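Workshop Tips: Teaching a Two-Armed Robot to Handle Padlocks

By the Flostatport workshop page

Padlocks are a terrific first project for remote-control teaching! They're cheap, they sit flat, and a key has to go in at one exact angle, so you find out fast how steady your hands are. Our last set was 40 demonstrations and I'd happily do it all again.

1. Start with one lock and one key

Pick a small lock and let the operator get used to the grip before you hit record. Keys on a split ring are easier to pick up, but they swing, so pause a second after every lift.
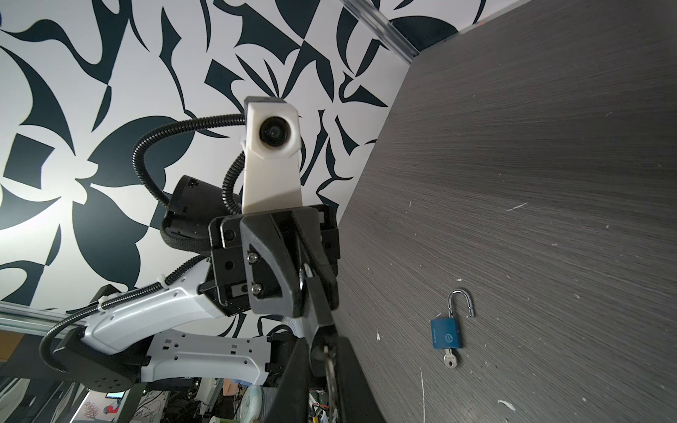 A reader at Gorkidard writes that they throw out any demo where the key gets dropped. I keep a few – a good recovery is worth teaching too, as long as the operator carries on calmly.

2. Give each arm a job

One arm steadies the lock and the other works the key. Decide which is which before you begin and stick with it for the whole set. Bring both grippers in low and slow, and leave a gap so the fingers don't bump.

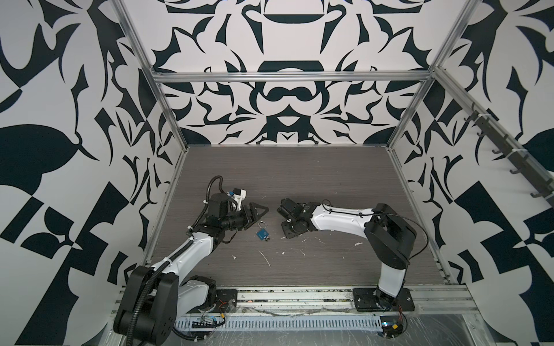 Wouldn't it be quicker to guide the arms by hand? asks a commenter on the Skoneo board. For a single reach, sure! With two arms at once I run out of hands, and my sleeves end up in front of the cameras.

3. Mix the sizes

Once the small lock goes well, add a bigger one and shuffle the starting spots. Check the wrist view as you go: if a finger hides the keyhole, come in from another side.

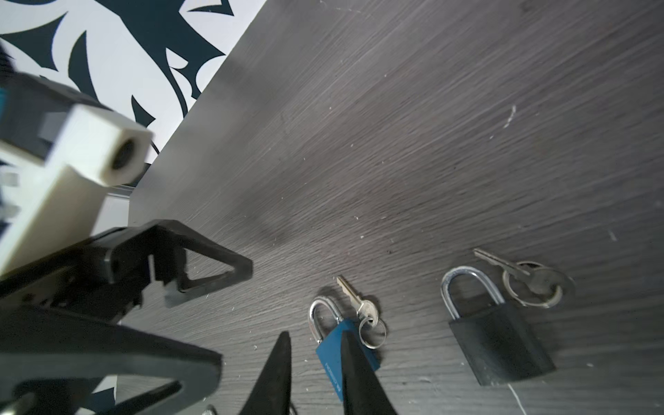
4. Take breaks

After seven good runs in a row I stop and stretch. Tired operators hurry, and the robot learns the hurrying – mine certainly did. Save your files before you get up.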